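Visit report: Drurnier, Brunstead site

Our group from the Clollport trade association went to see Drurnier in March. The company runs staff kitchens and meal service for 483 people spread over several buildings in Brunstead, and it has been moving parts of the cleanup work over to robot arms. We were there from 9 a.m. until a little after 2 p.m. Most of us run food service or cleaning crews, so our questions were mainly about shifts, training and who does what now.

The morning started in the main dish room. This part has been automated for years and looks like what many of us have at home: a belt, a tunnel washer, a drying section. The newer part is upstream, where plates and tubs come back with food still on them. That used to be the job people asked to be moved off. Drurnier had a crew of three on it at lunch, scraping and sorting by hand. Today there is one person at that station, and the other two have moved to prep and to the serving counter. We were told that no one was let go, but two people who left for other reasons were not replaced.

The woman who leads the lunch shift was open about the first few months. The arms were slow and stopped often, and the crew had to work around them while lunch was still coming in. She said she would not do it that way again. If she had the choice she would run the new station in the evening for a month before putting it in the middle of the day.

After coffee we walked over to the training building, where new tasks are tried out before they go anywhere near a kitchen. The current one is clearing a table after a meal: shells, leftovers, used containers, everything that doesn't come back neatly on a tray.

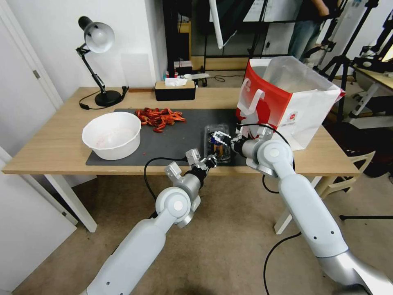 The company's target for a new task is 200 clean runs before it is shown to the kitchen crews. The count starts over if a container is dropped or crushed. Table clearing had reached 100 when we visited, and the staff expected to be at it until summer.

Two of the people working in this building came from the kitchens. One had washed dishes for eleven years. He now sets up the tables, decides what a normal mess looks like and says when a result is good enough. The engineers told us they had been practicing with stacks that were far too tidy until he joined. His pay went up one grade. He misses the kitchen noise, he said, but his back is better.

Over lunch we got to the subject of training. Everyone who works near the arms takes a two-day course run by Kneževič, the firm that did the installation. Day one is safety and stopping the machine. Day two is clearing faults and restarting. So far 253 employees have been through it, including the office staff, who fill in when the kitchens are short. Several in our group thought two days was not enough. The shift lead agreed and said most people need a couple of weeks beside someone experienced before they stop calling for help.

A few points I wrote down for our own members:

The heavy and dirty work goes down, but there is more standing and watching. Drurnier rotates people every 90 minutes at the automated station for this reason.

Faults come in bunches, usually at the busiest time. Plan for a person who can step in by hand.

Night cleaning has not changed at all. Floors, drains and hoods are still done by people, and there are no plans for them.

The afternoon ended with a short tour of the loading area and the waste room. Sorting food waste from packaging is next on the list there. We have asked to come back when table clearing has gone into one of the kitchens. Members who want a place should write to the Clollport office, as the group size will again be limited to twelve.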